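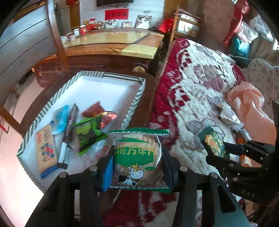
Sheila Pickering propose de classer par type d'emballage et de laisser la marque de côté : film transparent d'un côté, film opaque de l'autre. Son message est repris plus bas. Je suis d'accord pour le film transparent, où l'état des biscuits se contrôle sans ouvrir. Pour l'opaque, il faut un second critère.

Le 22/10/25, Sheila Pickering a écrit :
> Trier dans la boîte ne marche pas, les sachets se recouvrent.
> Tout sortir sur le lit, puis remettre à plat, soudures
> vers le haut. Les paquets rigides au fond.
> Limite : 30 sachets par boîte.

Remarques :

1. Le bord rayé vert et blanc identifie la boîte à biscuits. Y retirer ce qui n'est pas alimentaire : marqueur, morceaux de papier doré.

2. Les emballages vert foncé se confondent de loin. Se fier à la face imprimée. Les crackers fourrés au bœuf (牛肉馅酥脆饼干, étiquette Member's Mark) sont à séparer des biscuits nature, pour les envois végétariens vers Rastmont.

3. Vérifier les deux soudures dentelées avant remise en boîte. Soudure douteuse : sachet à part.

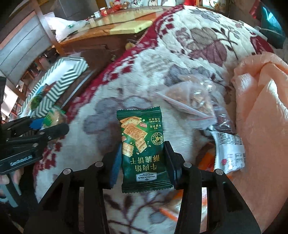 Faut-il noter la date de chaque sachet, demande Sheila en fin de message, ou seulement la plus proche par boîte ? La plus proche suffit. L'inscrire au marqueur sur le couvercle, avec le numéro de lot (914 pour la série en cours).

Liste de Brerkeck à jour dès que j'ai les quantités.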